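Section 4. Preparing the Kitchen Counter for a Trial Block

This section covers the counter layout used in the Daltora object-placement study. It assumes the arm has been powered up and homed (Section 2) and that both scene views are streaming to the recording machine (Section 3). Allow 25 minutes the first time. Once you know the layout it takes less.

The study compares two ways of giving the policy its goal. In the "named" condition the goal is a short sentence, such as "put the cup on the board." In the "shown" condition the goal is a single still of the finished counter. The objects and start positions are the same in both, so a mistake in the layout spoils two sets of trials. Work through the steps in order and do not skip the view check at the end.

4.1 Before you start

Put the arm in hold and keep the pendant within reach the whole time you are working on the counter. Clear away anything left over from the last block, including tape and pens. Print the start sheet for the block number shown on the recording machine. Start sheets from before March use the old zone letters and should be thrown out.

CAUTION: Hold is not the same as power off. The fingers can still close if someone sends a command from the recording machine. Tell the person at that station that your hands are in the workspace, and wait for an answer.

4.2 Setting the counter

1. Wipe down the countertop with a dry cloth. Do not use spray cleaner. It leaves a shine on the marble pattern that shows up in the depth data.

2. Place the bamboo cutting board in the open middle of the counter. It should sit at a slight angle, as drawn on the start sheet. Do not square it up with the wall. The policy was trained on angled boards only, and Arvid Fagerlund's tests with a squared board gave a different failure pattern that we have not finished looking into.

3. Leave the board empty. It is the target surface for most goals in this block.

4. Set out the background items listed on the start sheet. Background items are never named in a goal, but they have to be there. Removing them makes the task easier and the results cannot be compared with earlier blocks.

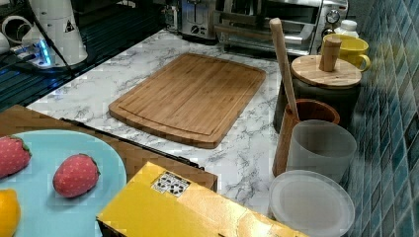 Figure 4-1. Cutting board clear, with canister, utensil holder and frosted cup on the tile side.

5. Take the lid off any cup that the start sheet marks "open" and lay the lid flat on the counter. Lids standing on edge roll when the counter is bumped.

6. Put the toy food out last. Pick it up by the sides and set it down without pressing. If a piece will not stay where you put it, turn it until it does and write the new orientation on the sheet.

NOTE: Plates may hold more than one piece of food. The goal sentence for those trials names the food by kind, and the scorer accepts any piece of that kind.

4.3 Setting the sink

The sink is the hardest start location in the study. The gripper has to come in from above, and the rim limits how far it can tilt once it is inside. In the pilot, Elaheh Tehrani ran 20 attempts from the sink under each condition. The named condition succeeded in 18 of them. The shown condition did worse, and most of its misses were grasps on the wrong object in the basin. That result is the reason the sink now has its own part of the layout.

1. Check that the basin is dry. Wipe it if you are not sure.

2. Put the target object in the basin first, then the distractors. Keep the target far enough from the wall of the basin for a finger to fit between them.

3. Jog the arm down slowly until the fingertips are just above the target. Look from the side as well as on the monitor. The steel reflects the fingers and makes the gap look bigger on screen.

4. If the gripper touches the rim on the way down, stop, raise it straight up, and move the target toward the center of the basin. Do not correct by tilting the wrist.

5. Raise the arm back to the start pose and put it in hold again.
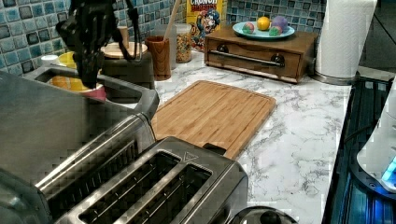

4.4 View check

1. Ask the person at the recording machine to load the reference still for the block and overlay it on the live view.

2. Compare the board corners first, then the tall items at the back. An offset of 3 centimeters or less is fine for background items. The board and the target have to match the overlay.

3. Save a still of the finished layout in the block folder. Use the block number and your initials as the file name.

4. In the shown condition, load the goal still and confirm that it belongs to this block. A goal still from another block will run without any error message.

NOTE: If the light in the room changes after the view check, save another still before going on. Do not redo the layout.

4.5 If something moves during a trial

Let the trial finish unless there is a risk of damage. Mark it "disturbed" in the log and write down which item moved. Background items can be put back by hand between trials. If the board itself has moved, repeat 4.2 from step 2 and do the view check again.

Questions about the start sheets go to Hooman Zarei. Questions about scoring go to Roya Nouri. For arm faults, see Section 7.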